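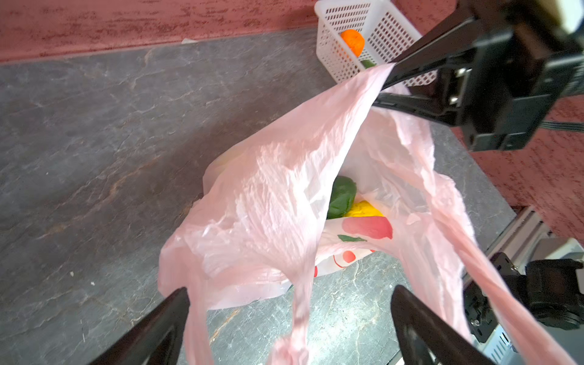 By Thomas, product copy and returns desk
Nov 1, 2021

Bremora Overnight Hand Balm

Vultico makes four things for hands, and this is the thick one. Bremora is a shea and beeswax balm in a flat tin, meant for the last minute before bed, when you no longer need to open a door or hold a phone. We did try to make it sink in faster. It then stopped doing much for cracked knuckles, so we put the wax back and changed the label to say "overnight."

A tin holds 39 grams. Scoop out a piece the size of a pea, warm it between your palms and work it in around the nails. If you use a piece the size of a grape, your pillowcase will have very soft skin.

The smell is faint oatmeal with a bit of cedar. The May batch came out heavier on the cedar and a few of you wrote in to say you felt like a closet. The current batch is back to normal.

Ingredients: shea butter, beeswax, sweet almond oil, oat oil, cedarwood oil, vitamin E. Contains nuts. Patch test on the inside of the arm first, and skip it on broken skin.

Keep the lid on and the tin out of hot cars. It melts, then sets again with a grainy top, and works the same but looks like old frosting. Use within 20 months of opening. Unopened tins can come back within 20 days. Opened ones are yours, along with our sympathy.

Also in the range: Ostance Day Lotion, for people with things to pick up. It comes in a pump bottle and dries in seven minutes, or sooner if you wave your arms.

Filed under: Hands & Nails, Night Care, Dry Skin

Comments (3)

mossygate: Good balm. Lid is impossible once your hands are greasy, so open it first.

Pell_R: I miss the closet batch.

dunebug4: does it come in a bigger tin?? I go through one a month in winter

© 2021 Vultico | Contact | Shipping & Returns | Back to top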